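Merkholm Lab > Outreach > Open day > Minutes

10th May
Notes by Alina Căpraru

Open day planning, second meeting

Present: Maricel Magbanua (chair), Emanuel Rusu, Petrică Husar, Surachet Thongdee, me.
Apologies: none recieved.

Started late, projector. Gave up on projector.

1. Last minutes

Agreed as written, except Petrică was down for signage and it should have been Emanuel. Emanuel says he never agreed to signage. Maricel says he did, in April. Emanuel now has signage.

2. Visit from Kazmi

Kazmi people came in the morning. Shown the arm bench first, then the hand-held grippers, then coffee. Arm bench overran, Surachet got a lot of questions on cycle times and didn't have the sheet with him. Sheet to be sent on.

They were most interested in the grippers. Wanted to know how long before a new person can use them without being talked through it. Petrică said depends on the person, most get the squeeze right away, the wrist takes longer. They asked could their own staff try it at the open day. Maricel said yes, same slots as everybody else.

They also asked what we do with bad takes. Surachet: we keep them, marked. Longer answer to follow by email, he'll copy Maricel.

Lunch bill to go to general, not to outreach. Alina to check the code.

3. Demo stations

Three stations as it stands. Arm bench, gripper table, and the Stumo cart in the hallway if the cart is back from repair. If not back, two stations and we stretch the talk.

Arm bench: Surachet. No change from last time. Tape on floor needs redoing, people stand on the old line and think that's the line.

Gripper table: Petrică. Pair of grippers, one in each hand, pick the fruit off the plate and put it back. Discussion of whether fruit is too easy. Emanuel wants cups. Petrică against cups, kids will go straight for stacking and the slot runs over. Maricel asked for something that looks good from the back of a group. Left at fruit, with a bowl to move it to if time allows. 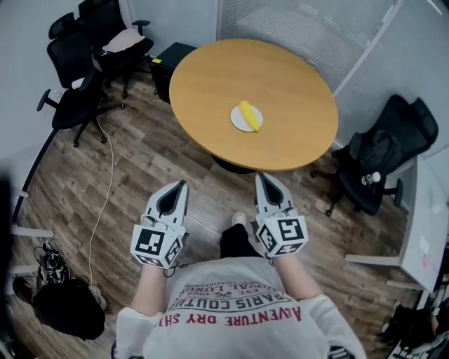 Item 3, gripper table: both grippers, banana on the plate.

Round table stays. Petrică likes that you can come at it from any side. Emanuel pointed out that it's low for tall visitors, nobody had an answer, moving on.

Markers on the grippers: have to stay clean and flat. Visitors will grab them by the marker faces unless shown. Petrică to hold one up and show where the hand goes before anyone touches anything. Surachet suggests a printed photo on the wall, agreed, Emanuel to do it with the signage.

Bags and coats: need somewhere that isn't the chairs. Maricel to ask about borrowing a coat rail from the second floor. Cables along the floor to be covered or taped before doors open, whoever is in first.

Discussion of a queue. Last year's was a mess. Emanuel proposes paper tickets, Surachet proposes a list. Went back and forth on this for a while. Tickets, Emanuel to print.

4. The talk

Maricel giving it. Wants it shorter than last year. Slides on Zimov to come out, project isn't announced, and Kazmi will be in the room. Surachet asked if he can still mention it if somebody asks him directly. No.

Petrică asked for one slide on why a person holding a gripper is useful to us at all, as he got that question over and over this morning and ran out of ways to say it. Suggested wording: the person shows the job by doing it, the grippers keep track of how the hands moved, the robot has something to learn from. Maricel fine with that, wants it plainer if possible. Alina to have a go.

Questions at the end, not during.

5. Budget

Have 3911 in the outreach line. Printing, snacks, coat rail if they charge us. Spare fingertips for the grippers should not come from this, Petrică to put them through the lab account as normal. Maricel doesn't want T-shirts again. Emanuel does. No T-shirts.

Coffee for about 3 hours, then it stops. Last year it was still running when we were trying to lock up.

6. AOB

Parking. Visitors to use the lot by the loading dock, barrier code to be changed afterward. Surachet will remind facilities.

Surachet raised the blinds in the demo room, up or down. Petrică wants them down all afternoon, light changes too much otherwise. Agreed down.

Emanuel raised T-shirts again.

Actions
Surachet: cycle time sheet and email to Kazmi, floor tape, facilities re barrier
Petrică: fingertips order, run through gripper table with Emanuel as the visitor, get a bowl
Emanuel: signage, grip photo, tickets
Maricel: coat rail, cut down the talk, call Stumo re cart
Alina: slide wording, lunch code, send these round

Next meeting same time next week, small room, unless the cart news is bad in which case soooner.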